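Category: Visitor Information / Textile Workshops

Frequently Asked Questions

What is taught at the Colimo dyeing rooms?

Colimo offers instruction in indigo dyeing, paste-resist printing and hand block printing on cotton and silk. Courses are open to beginners unless the listing states otherwise. Participants work on cloth supplied by the workshop, and the cost of the cloth is included in the fee.
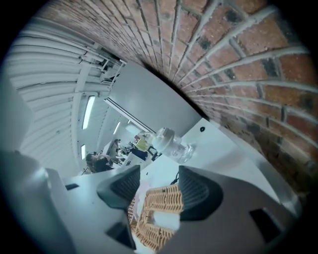
How long does a course last?

The introductory course runs for two days. The Chisholm course, named after the pattern collection on which it is based, runs for five days and includes the cutting of one printing block. Each day begins at ten and ends at four, with an hour for lunch.

May I bring my own cloth?

Yes, provided that it is undyed and has been washed without fabric softener. Pieces may be up to 90 cm wide and 100 cm long. Finished garments are accepted for indigo only – linings and zips often take the dye unevenly, and the workshop cannot accept responsibility for the result.

Will the colour fade?

All natural dyes alter with time. Indigo may rub off slightly on pale clothing during the first few washes. Madder and weld should be kept out of strong sunlight and washed by hand in cool water.
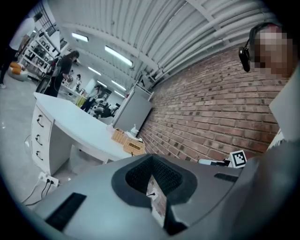

Kidus Shiferaw writes that his madder scarf turned noticeably browner after a single wash at home, and asks whether this can be put right. A change of this kind is usually caused by hard water or by an alkaline detergent. A short rinse in water with a little white vinegar may restore some of the red, but should first be tried on a corner.

Can I buy finished pieces?

Lengths of printed cotton and a small number of silk scarves are sold at the front desk. Commissions are handled by Amedeo Galli and normally take 31 days from approval of the sample.
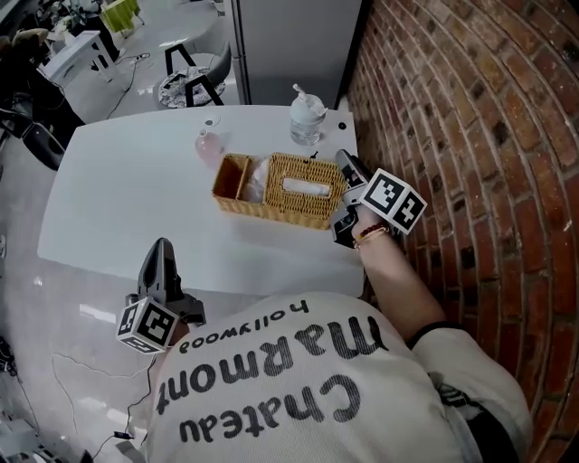
Commissions placed in November may take longer, as the indigo vats are rested during part of that month. A deposit is payable when the sample is approved and is not refundable once dyeing has begun.

What happens if I have to cancel?

Fees are returned in full where notice is given at least 96 hours before the start of the course. After that time a transfer to a later date may be offered, subject to places being available.

Colimo Dyeing Rooms | Contact us | Page revised July 2025 | Back to top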